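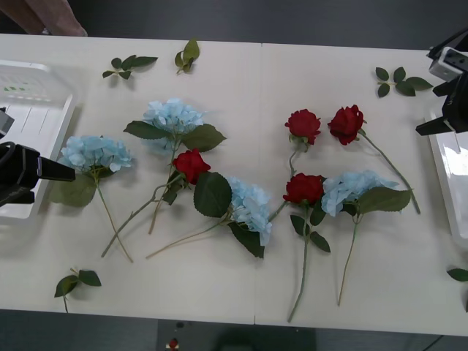 Blue hydrangeas and red roses on the white table, trays left and right.

2022-04-06, Esko Hirvonen
2 min read

Flower sorting, Erham layout. Four light-blue hydrangeas and four roses, all artificial, in a loose cluster in the middle with stems allowed to cross. Roses are meant for one tray and hydrangeas for the other. I have not fixed which side is which and would like to settle it before the next batch.

Stems are the awkward part. The hydrangea leaves are broad and catch on whatever lies across them, so a rose under a hydrangea head tends to come along with it. In February we laid everything parallel and that was too easy. Crossed is better — keep it crossed.

The ribbed tray on the left is fine for depth, but long stems stick out over the side. Hämäläinen has a longer one in the Donden catalog. I asked for a price on two.

Stock: the Brustolia box came with 300 stems, mixed. 36 are set aside with bent wire or loose heads. Do not put those back in the box, use them for grip checks only.

To do:
- wipe down the table, both panels, and check the seam for grit
- straighten the rose stems before laying out again
- write the tray sides on tape once decided
- try a tighter cluster, almost touching heads

2 comments · 0 shares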